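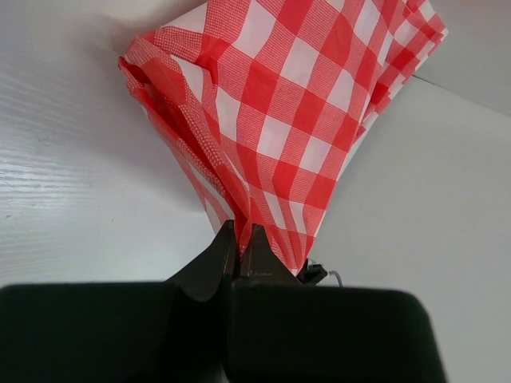

Can I iron the Ceruvholm check cloth straight out of the washer, or does it have to dry first?

Iron it while it's still a little damp, wrong side up, medium setting with steam. If it's dripping give it a short spin first. If it already dried all the way, mist it with plain water, roll it up, wait 5 minutes and then iron.

Gruvix Home Support
Ticket 163
Product: Ceruvholm table cloth, red/white check
Also mentioned: Brøndum plates, Tenderum table pad
Category: Care / won't lie flat
Status: Closed, reopened, closed

Customer, first message
Hi. Bought the red and white Ceruvholm for a small table setup, breakfast for a few people. Will not lie flat. Creases up and down and side to side where it was folded in the package, and the far side keeps rolling over on itself into a kind of strip. I pull it straight, put a cup down, the strip is back. Also it's smaller than the table, white showing all the way round. Did I get the wrong size? Want to keep it if there's a fix. Need it for the weekend so quick answer please

Support
Thanks for writing in. Size first. The Ceruvholm check comes in a topper and a full cloth. Topper is meant to sit on the table with the top showing all around, no drop at the sides. Full cloth hangs over. Can you check the label sewn in the hem? T = topper, F = full.

Rolling edge: is it the hem itself turning under, or is there extra fabric folded back on top?

Customer
Label says T. OK so that's on me, I thought T was for table. Might want to put that on the listing somewhere.

Extra fabric folded back I think. Hem looks fine. It's wrinkly though, little puckers, more toward the right.

Support
Noted re: the listing, passed along. You aren't the first.

Puckers in a folded-back part are usualy from the cloth being dragged into place after it's down. One end grips, the other end keeps moving, fabric bunches up. Try in this order:

1. Clear the table. Everything off, cups too.
2. Wipe it and let it dry. A tacky top grabs the cloth.
3. Take the cloth right off. Don't try to fix it in place.
4. Hold it by two corners of the same side and give it one good snap. Not by a single corner, it stretches on the diagonal and the checks go crooked.
5. Lay the far side down first, line it up with the far edge of the table, then walk the rest toward you.
6. Smooth from the middle out with a flat hand. No tugging on corners.
7. Still creased, iron as per the care card.

Write back with how it goes.

Customer
Did 1 to 6. Better. Far side lies down now mostly. Fold lines still there, the cross ones in the middle. Near right corner looks kind of rounded, other one is a proper point. Is that a cutting fault??

Also I had been picking it up by one corner every time. Whoops

Support
Probably not a fault. Easy test: fold the cloth in half so the two near corners meet. If the corners match, the cloth is square and the round one is just rumpled under. If one is really shorter by more than a finger width, send it back and we swap it, no charge.

For the fold lines, has it been washed yet? The package creases have sizing in them and hardly ever come out with a dry iron. Wash first, cool, with other reds or alone. Then 7 minutes in the dryer on low, take it out while damp, iron on the wrong side. Press along the checks, not across them on the slant.

Customer
Corners match. Good.

Not washed, no. Didn't want the red to run into the white. Does it?

Support
Yarn is dyed before weaving on this one, so it shouldn't. We still say keep it away from your good whites for the first wash. Cool water, no bleach, no soaking overnight. Don't leave it sitting wet in a heap in the machine, most of the pink-tablecloth tickets we get are from that. 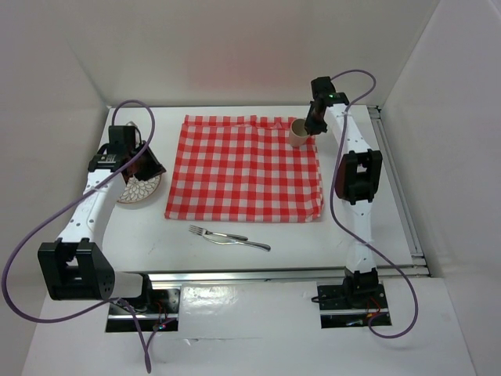 Customer
OK washed and ironed, no pink. Fold lines mostly gone. Next thing then, where does stuff go on a topper? With a cloth this size I can't get plates, cups and silverware all on the checks. Been putting the plate on the bare table to the left and silverware in front, cup on the far right corner of the cloth. Looks a bit scattered. Is there a right way

Support
No rule really. Two ways that work:

a) Cloth as the middle. Serving stuff on the checks (bread, jam, pitcher), plates and silverware on the bare table around it. Easiest for a few people, and no egg on the cloth.

b) Cloth as one big place mat. One or two plates on the checks, cup upper right, silverware beside the plate. Good for two, gets tight after that.

What tends to look off is a mix, like a cup on the cloth and its plate off it. And keep cups in from the corners, corner gets caught on a sleeve and the cup goes with it.

Bare table outside the cloth is hard on plates with a rough foot, or rather the plates are hard on the table. If yours are Brøndum the foot is unglazed, so don't slide them. Lift and set down.

Customer
They are Brøndum. Going with a). Would the Tenderum pad go underneath? Table is slick and I can see this thing wandering

Support
Yes but trim it. Pad should end up smaller than the cloth on every side so it doesn't peek out. Cut with regular scissors, cut edge doesn't fray. Goes soft side up. Don't iron the cloth on top of the pad, the backing melts. We have had that ticket too.

Closing for now, reply to reopen.

-- closed --

Customer (reopened)
Sorry, one more. Pad is in, trimmed, cloth stays put. How do I store it so I don't get the cross creases back? Drawer is only 17 inches wide

Support
Roll it. Cardboard tube from wrapping paper, cut to fit the drawer. Fold the cloth lengthwise till it fits the tube, then roll, checks on the outside. You'll get soft lines the long way, no cross ones. Or over a padded hanger in the closet if you've got the space. Dry all the way first.

Customer
Tube it is. Will be using a cup ring on the wood as my excuse to buy the full size one later

Support
Full size back in stock in September. It's the F label. Cup ring, try a dry cloth and a low iron for a few seconds, lift and check, repeat. Separate ticket if that doesnt do it, goes to the furniture side.

Resolution: no fault with item. Wrong size assumed from label code T. Handling + care advice given. Listing text change requested, pending.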